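Istano bench, equipment planning notes
August, started 9:40 am, finished after lunch

Kianoush wants the wish list for next year's budget round, and I'd much sooner write it beside the bench than at my desk, so this is half notebook and half shopping list. Kanokwan, please scribble all over it.

We're on the fish task: two arms, a blue tray of water, toy fish, a little net and a pair of buckets. I love this one! It looks like a kid's bath toy set, and yet it pokes at nearly everything we're short of. Water, thin handles, floppy mesh, small slippery targets, and both arms needing to share one tray without bumping elbows.
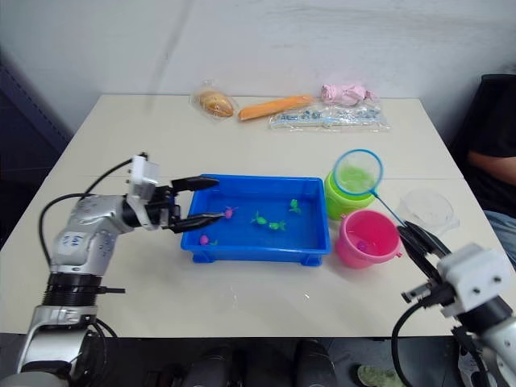 1. Fingers

Top of my list, and the cheapest thing on it. The net handle is skinny and our flat fingers have very little to hold on to, so I'd like a proper set of spares in two or three profiles, including one with a shallow groove down the middle. Ranwood quoted $120 a pair for moulded ones. Halville will cut them to our drawing for $24 a pair if we supply the file, and that's cheap enough to get the shape wrong a few times and learn something from it. My vote is Halville first, then Ranwood once we know what we want.

Also pads. Whatever we buy has to cope with being dunked and then dried, over and over, and I'd like to be able to swap a pad without taking the whole finger off. Kanokwan had a good thought on this last month (a slide-on sleeve held by one screw) and I think it should go in the drawing from the start.

2. Wrist cameras

We can keep the cameras we have for another year, I'm fairly sure of it. What I'd put money into is lighting. Clear plastic is the hard case: with something see-through at the fingertips you get streaks of glare and a faint outline, and the blue tub behind it shows straight through. A person copes with that without thinking. I'd like to know how much of the trouble goes away with soft panels on either side of the bench.
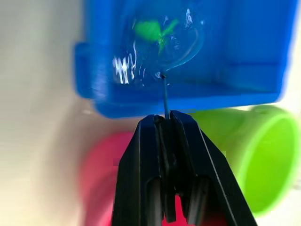

3. Water protection

This is where I'd spend properly. One finger goes under the surface on nearly every run and the wrist is never far behind it. What I'd like to price:

Sleeves for both wrists, thin enough that they don't drag on the joint.
A drip tray under the whole working area, with a lip, wide enough to take the tub and both buckets.
Cable clips so the loops sit higher and further back.

Fontana sells a sleeve kit for $520 that covers both arms. Kianoush thinks it's too dear. I think it's a bargain next to a new wrist, but I'll get a second quote before we argue about it any more. The drip tray we can fold ourselves out of the sheet left over from the Halville job, and the clips are petty cash.

4. Operator station

The part of the budget that always gets cut, and I'd like to defend it this time. Whoever has the handheld controller is in that chair for long stretches, and lining up a net over a bucket takes patience and a steady hand. A better chair, an arm rest and a small side table for the laptop would do more for our good runs than another arm would. I tried the controller myself for half an hour this morning and came away with a sore wrist and a great deal of respect for Kanokwan.

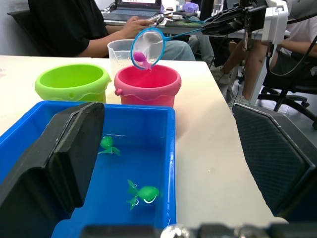

On a second bench: yes, eventually, and I'd be thrilled to have one, but I wouldn't ask for it this round. We'd need the floor space, another set of arms and somebody to run it, and the power in this room dates from 1968, so the electrician comes before any of that. I'd put a line in for the electrical survey now and leave the bench itself for the year after.

Spare consumables, while I remember: more nets (the mesh won't last forever), another tub the same size, towels, a squeegee for the tabletop. Buy the fish in several colours if the shop has them, it makes the sorting runs more interesting.

To do:
Kianoush to ask Ranwood about lead time and whether the pads come separately.
Kanokwan to draw the grooved finger, sleeve included.
Me: second quote on wrist sleeves, electrician, measure the bench for the drip tray.

Order if the money gets trimmed: fingers, wrist sleeves, chair, lights. I'd give up the lights before the chair.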